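Ever drawn on a whiteboard and rubbed it off with your thumb? Then tried the same thing on paper and got a grey smudge and a told-off? Same sort of pen, sort of. So what's going on?

This is the June page for Friday Club, all about pens, ink and why some marks stay put and some don't. Written fast, sorry, the kettle's on. – Upendo Shemweta

## First, what is ink?

Ink is colour plus something runny to carry it. That's it really.

The runny part gets the colour out of the pen and onto the page. Then it dries up or soaks in, and the colour gets left behind.

Two kinds of colour:

- **Dye** – melts right into the liquid, like squash in water. You can't see any bits.
- **Pigment** – tiny, tiny specks of coloured powder floating about. Like mud in a puddle, but much finer.

Felt tips mostly use dye. That's why they go through your T-shirt and stay there. Lots of paints use pigment.

## Old ink

People have been making ink for thousands of years. One of the first ways was soot. Yes, the black stuff from a fire! Scrape it off, mix it with water and a bit of sticky tree gum, and you can write with it. The gum stops the soot just falling off again when it dries.

Another sort came from oak galls. Those are the hard brown lumps you sometimes find on oak twigs, where a tiny wasp has laid an egg. Squash the galls up, soak them, add some iron salts and you get an ink that goes on pale and turns darker as the air gets to it. Letters written like that can still be read hundreds of years on. Some of the ink has eaten little holes in the paper though. Bit too strong.

## Why does paper grab ink?

Paper looks smooth. It isnt. Under a microscope it's a great big tangle of plant threads, called fibres, with gaps in between.

Ink gets pulled into the gaps. Nothing is pushing it – the liquid sticks to the threads and creeps along by itself. This is called **capillary action**. Say it: cap-ILL-ary. Kitchen roll does it when you mop up juice. Plants use it to help get water up their stems.

Cheap soft paper has lots of open gaps, so ink spreads out and goes fuzzy. Posh paper is coated with stuff to slow it down. Try the same felt tip on a paper towel and then on the back of a birthday card. Big difference.

## So how does a pen do it?

Felt tip: the middle is a sort of spongy stick, soaked in ink. The tip is made of squashed fibres. Ink creeps from the stick to the tip, and then from the tip to the paper. Capillary action again, twice!

Ballpoint: a really small metal ball sits in the end. It rolls, gets ink on its back, and rolls the ink onto the page. The ink is thick and gloopy so it doesn't pour out.

Leave the lid off a felt tip and the liquid drifts off into the air. The colour's still in there, it just can't get out. That's why a dried out pen will sometimes work again for a bit if you dip the tip in water.

## Whiteboard pens – the clever bit

A whiteboard is the opposite of paper. Hard, shiny, no gaps. So the ink can't soak in, it has to sit on top.

And the ink has a special slippery ingredient in it. When you write, the liquid part dries off fast (that's the smell). What's left is a thin skin of colour with the slippery stuff in it, and the skin doesn't hold on tight. One wipe and off it comes.

Permanent markers leave out the slippery stuff and put in a kind of glue called resin. So it grips, even on shiny things. Do NOT mix them up. Check the side of the pen before you start, every time.

Keep your pens in a cup or pot so they don't roll off and vanish under the cupboard.

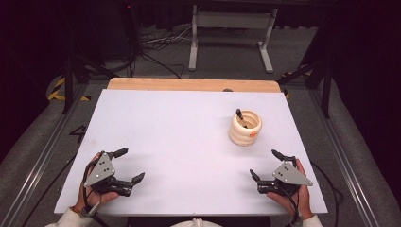 ## Try it: the colour race

Black felt tip isn't always just black. Find out what's hiding.

1. Cut a strip of kitchen roll or coffee filter.
2. Draw a fat black dot near the bottom. Washable pen, not permanant.
3. Put a splash of water in a glass.
4. Hang the strip so the end just touches the water. The dot must stay above it!
5. Wait 5 minutes. Longer if you can bear to.

The water climbs up and drags the dyes along. Some dyes travel easily, others cling to the paper and get left behind. So they split up. You might get blue, pink, even yellow. Different makes of pen give different colours, so have a race with two or three.

The proper name is **chromatography**. It means colour writing, in Greek.

Bring your strips on Friday, dry please, and write the name of the pen on each one. In pencil!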